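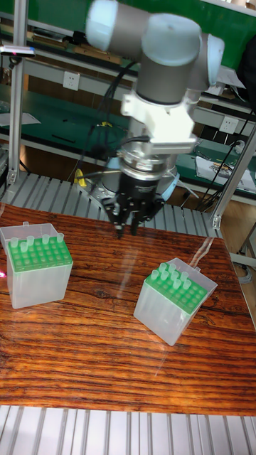
Two tip boxes with their lids open, each holding a handful of pipette tips.

The Half-Empty Box Deserves a Policy
By Vitória Godinho

Every shared laboratory has a rule about chemical waste and a rule about gloves. Very few have a rule about the pipette tip box that is mostly used up. At Bastness, where 47 people share one set of benches, we went without such a rule for years, and I believe we were wrong to do so.

The difficulty is a familiar one. A person needs a full row of tips, finds five in the rack, and opens a new box. The next person does the same. By Wednesday there are several open boxes on the bench, and their contents can no longer be trusted for clean work. Last January our stockroom recorded 969 boxes returned with tips still in them. Some held up to half their original load.

My colleague Waldemar Pietrzak holds that consolidating tips costs more in staff time than the plastic is worth. He is right about the price of a single tip. He overlooks the cost of doubt. A box left open has an unknown history, and a careful worker will discard all of it - as she should.

I would ask the laboratory to adopt a plain standard. One box of each size is open at a given bench. The lid is closed whenever the user steps away. Tips are taken from the front row toward the back, so that anyone can see at a glance what remains. A partial box is finished on work that does not require sterile tips, and the empty rack goes back to the stockroom for refilling.

Fiorella De Luca's group has worked this way since the spring and has asked for no additional shelf space. The other groups should be held to the same practice before the next supply order is placed.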